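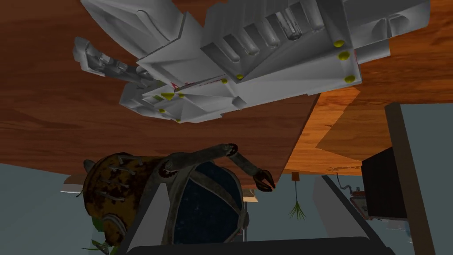
MAVORWOOD READERS' AND WRITERS' SOCIETY
Romance and Fantasy Section
Minutes of the May meeting

Held in the upper reading room, Betetti Hall, at 7:00 p.m.

Chair: Catarina Cunha
Minutes: Gintarė Pētersons

1. Opening and apologies

The Chair called the meeting to order at 7:04 p.m. and confirmed that a quorum was present. Apologies had been received from two members by email and were accepted.

2. Minutes of the previous meeting

The minutes of the April meeting were approved with one correction. Under item 5, the title of the spring selection should read "The Salt Warden's Bride" and not "The Salt Warden's Pride." The Secretary will amend the copy on the website.

3. Matters arising

3.1 The Section's copies of the winter selection have been returned, except for one. The borrower has been written to.

3.2 The Chair reported that Krūmiņa Books has agreed to continue the member discount through the end of the year. The discount applies to print editions only. Members ordering by telephone must give the Section's name when the order is placed, as it cannot be added afterward.

3.3 The question of audiobook editions was carried over from April. Several members now follow the selections by audio and asked that narrator and running time be listed with each title. Agreed. The Secretary will add both to the monthly notice.

4. Discussion of the May selection

The selection was "A Crown of Quiet Thorns," the first book in the Bramach series. The discussion was led by the Chair.

Members were generally favorable toward the opening chapters, in which the exiled healer returns to the mountain court under a false name. The slow pace of the courtship was praised by most of those who spoke. Two members felt that the hero's vow of silence was dropped too easily in chapter 9, and that the author had relied on it for tension up to that point without deciding what it meant to him.

There was a longer exchange on the mating bond. One view was that a bond fixed by magic leaves the heroine with no real decision to make. The opposing view was that she makes her decision in the scene at the ferry, before she knows of the bond, and that the later chapters only give it a name. The Chair asked members to keep to the first book, as several present had not read the second.

The map at the front of the paperback was found to disagree with the text — the river crossing is placed north of the court, while the characters travel south to reach it. The Secretary noted that the hardcover has no map.

On a show of hands, the Section voted to add the second Bramach book to the list of possible fall selections.

5. Short fiction contest

5.1 The Secretary reported 67 entries received by the deadline, of which 38 were in the paranormal category and the rest in historical fantasy. Three entries arrived after the deadline and were returned unread in accordance with rule 4.

5.2 A member asked whether an entry told entirely in letters could be considered, given that rule 6 calls for "continuous narrative." After discussion it was agreed that letters qualify. The wording of rule 6 will be reviewed before next year's contest.

5.3 Judges will read without names attached. The shortlist is to reach the Chair before the June meeting. Any judge who recognizes a manuscript from a critique group must tell the Chair and pass it to another reader.

5.4 It was proposed that the winning story in each category be read aloud at the summer social. Concern was expressed about the length of some entries and the suitability of certain passages for a mixed audience. Agreed that each winner will choose an excerpt of no more than ten minutes.

6. Content notes on selections

The Chair introduced a proposal, circulated in advance, that the monthly notice carry a short line on each selection's level of heat and violence. Members who had joined recently said they would have found such a line useful. Others were concerned that it might give away events in the plot, particularly the death of a major character.

An amendment was offered under which the notes would appear at the foot of the notice, below the meeting details, so that those who preferred not to read them could stop before that point. The amendment was accepted and the proposal was carried as amended. It takes effect with the June notice.

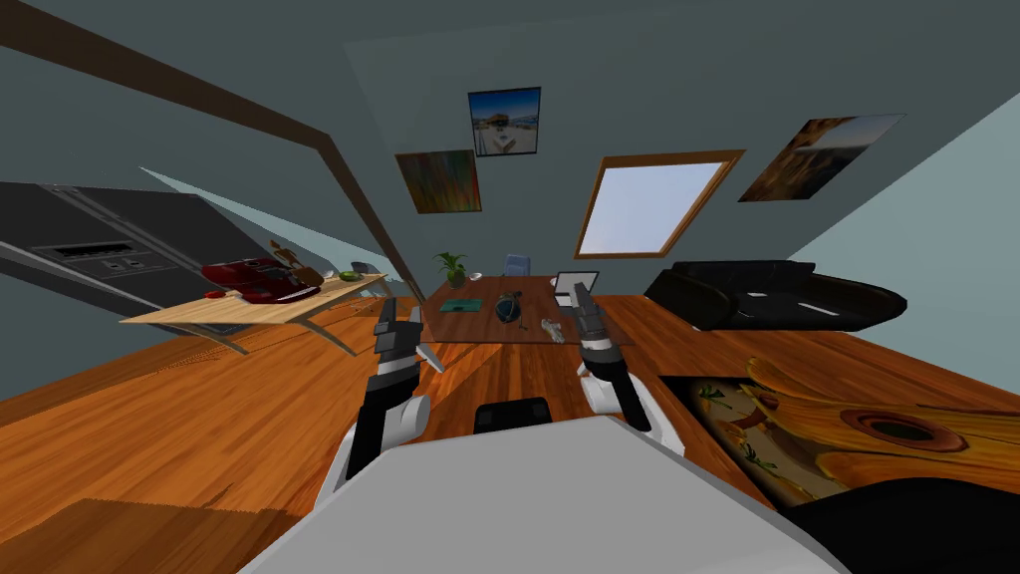
7. Finance

The balance stands at $222 after payment of the spring room fee. The contest prizes are held separately and are not included in this figure. No increase in dues is proposed for the coming year.

8. Upcoming selections

June: "The Lantern Keeper's Oath," a standalone novel. Members are asked to read the author's note last.

July: No selection. The summer social takes the place of the regular meeting.

August: To be chosen by ballot. Nominations should be sent to the Secretary with the title, author, and page count. Books longer than 600 pages will be held for the winter list, when there are two months between meetings.

9. Other business

A member asked whether the Section would consider a joint evening with the Mystery Section on novels that belong to both fields. The Chair will raise the matter with her counterpart and report back in June.

Members were reminded that the side door is locked at 9:30 p.m. and that those leaving later must use the main stairs.

10. Adjournment

The meeting was adjourned at 8:52 p.m. The next meeting will be held in June in the same room at 7:00 p.m.

Respectfully submitted,
Gintarė Pētersons, Secretary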